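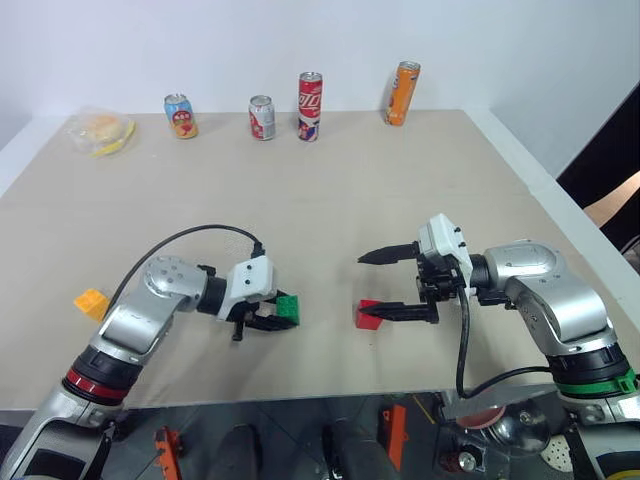 How to read a government housing award notice

Sooner or later most people who live in a town with a newspaper will meet the housing award story. An official hands over a key. Someone holds a bouquet. The headline says that a home has been given, and you are left to work out what exactly was given, by whom, and out of which pocket. You can do the working out in an evening, with a pot of coffee and a modest tolerance for PDF files.

I'll use Rivthorpe as my guide, since I live there and have already lost the evenings.

Step 1. Find the decision, not the ceremony.

The ceremony is what gets into the paper. The decision happened earlier, usually in a meeting with poor attendance and worse acoustics. Go to the city's website, open the council section, and look for "resolutions" or "orders." Search the street name first. Searching the recipient's name tends to fail, as officials like to write "the applicant" and leave it there.

If the site search gives you nothing, try it again with fewer words. Ours once refused to find "Skarel Street apartments" and then happily produced 17 results for "Skarel," one of them about a drain.

Step 2. Work out what kind of award it is.

Look at the verb. "Transfer ownership" means the person gets the place and can sell it someday. "Grant use of" means they can live in it, and the city keeps the deed. "Allocate" can mean almost anything, so scroll down to the conditions.

Service housing is its own animal. It goes with a job, and it goes away with the job. Newspapers report it as a gift anyway, because "Nurse receives apartment, subject to clause 2" doesn't fit over a photo.

Step 3. Read the conditions.

They're near the end, in the paragraph your eyes slide off. You're looking for:

How long the person has to live there before selling
Who pays for repairs
What happens if they move away or die
Whether the family can be added to the papers later

In Rivthorpe the minimum stay is 20 years, a fact that got half a sentence in the local coverage. I have had shorter friendships with entire cities.

Step 4. Follow the money.

The resolution should name a fund or a budget line. Write down the exact wording, then open the budget and search for it. The budget will call it something slightly different. This is traditional.

Our last round was listed under "Social Premises, Other," where I found a charge of 3,285 for locks and keys. I'd assumed keys were the cheap part.

If the building was put up by a private developer, check whether the city bought the units or got them as part of a land deal. The Entwistle building was a land deal, so the apartments cost the city nothing on paper and one parking lot in real life. You'll find these deals under planning, in a separate menu, for reasons best known to the menu.

Step 5. Check whether there was a list.

Some awards come off a waiting list. Others are made at an official's discretion, for a medal or a long career or a sad story that reached the right desk. Both can be perfectly legal. The resolution will cite a rule either way, so look up that rule and see if it mentions a list. If it does, ask the housing office how the order is set. Write to them by email, keep it to one question, and don't call before 10 a.m.

Step 6. Wait for the papers.

Keys and papers are different events, and politicians are fond of both because that makes two announcements. Until the title is registered, the new resident has a door they can open and not much else. Look in the property register a couple of months later. The Lusetti Court homes were handed over in July with a brass band, and the register caught up when the Christmas lights were already on Main Street.

If the entry still isn't there, send the housing office a second email and attach the first one.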